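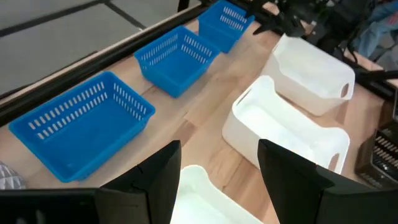
Figure 4. Blue baskets and white bins on a wooden tabletop.

4.2 What the children asked, and when they asked it

I'll start with the raw material, as I spent the best part of a winter with it and have grown rather fond of it. Over the school year, pupils from 11 primary schools wrote down questions during their visits to Lellstead Museum, one question to a card, and by the end I had 3,715 cards that I could read well enough to use. Another 273 went into a separate pile: blank, torn, written by an accompanying adult (the handwriting gives it away), or covered in drawings of horses with no words at all. I kept the horses but they aren't in the analysis.

As I explained in Section 3, the cards were handed out at three points in the visit: on the coach or in the classroom before setting off, in the gallery, and during the last ten minutes before going home. I had gone in expecting the gallery cards to be the lively ones. You'd think so, wouldn't you? The children are standing in front of the real thing, there's a member of the education team to hand, and the room is full of stuff to wonder about. But the gallery cards are, on the whole, short and rather flat. "How old is it?" and "Is it real?" turn up again and again, often from children at the same table in the same wording, and I suspect a good deal of copying. The cards from the end of the visit are longer and odder. One child had spent the morning with the butter churns and wanted to know who got to eat the butter. Another asked whether the people in the photographs knew they were going to be in a museum (I have thought about this one a great deal).

I coded each card using the scheme in Table 2, which sorts questions by what sort of answer they want: a fact about the object, a fact about the people around it, a reason, or something about the museum itself. A colleague coded a sample of 100 cards without seeing my codes. We agreed on most of them, and where we didn't it was nearly always the line between "people" and "reason". Take "Why did they have so many spoons?" I had it down as a reason and she had it down as people, and after a long and cheerful argument over lunch we let a card carry both codes if it wanted to. I then went back to the beginning and did the lot again, which I don't recommend in a cold office.

The fourth group, questions about the museum, was a late addition to the scheme. My first draft lumped these in with "other", along with requests for the toilet and enquiries about the gift shop. On the second reading I felt bad about that. Children wanted to know who chose the things in the cases, whether anybody is allowed to say no to a gift, where the objects sleep at night, and what happens if two museums want the same teapot. These are very good questions, and they bear directly on how a museum explains itself to its visitors. They are also the questions our existing worksheets leave no room for at all. I looked through every worksheet in the cupboard and the museum doesn't come up on any of them, except as an address at the bottom of the page.

Now, a word on the two programmes. Schools could book either the Skernska session, which is our older one and follows a set route through the galleries with a stop at each case, or Junora, which gives small groups a single object and leaves them with it for most of the morning. I should admit to having helped write Junora, so please read the next bit with that in mind. Children on the Junora sessions wrote more questions about people, and they wrote them earlier in the day. Children on the Skernska sessions wrote more questions overall. I don't think one of those is better than the other, and the teachers I spoke to didn't either. Several said they would book Skernska at the start of a topic and Junora towards the end, once the class had something to argue about.

There is a wrinkle with the October visits. The lift was out of use for most of that month, so Junora groups were moved downstairs to the old schoolroom, where they shared the space with the handling table. Some of their cards are plainly about things on the handling table and have nothing to do with the object the group was given. I left them in. Taking them out would have meant guessing what a seven-year-old had been looking at, and my record at that is poor.

Slanina (our name for the follow-up pack that goes to the classroom afterwards) was meant to close the loop by sending answers back. Every school received one, with replies to a selection of the questions its own pupils had written. I'd love to report on what the replies did, but with schools closed in the spring only a few classes had opened theirs when I last asked, and I have no feedback worth the name. What I can say is that writing the answers was far harder than I had bargained for. "Is it real?" took me an entire afternoon. The object in question is a loaf of bread, which is plaster, modelled on a real loaf, and made long enough ago that the plaster one is now in the collection in its own right. I wrote three versions and sent the longest.

A few limits before I move on. The schools chose to book, and the ones who book us tend to be nearby and to have booked before, so plenty of these children already knew the building. Cards favour children who like writing. Teaching assistants helped some pupils by writing for them, and I asked them to put the words down exactly as spoken, but a tidy sentence here and there makes me wonder. I also have nothing on the questions that were asked out loud and never written, and from what I overheard on the stairs those may well have been the best of the bunch. Section 4.3 turns to the teachers' interviews, where some of them were remembered and passed on to me second-hand.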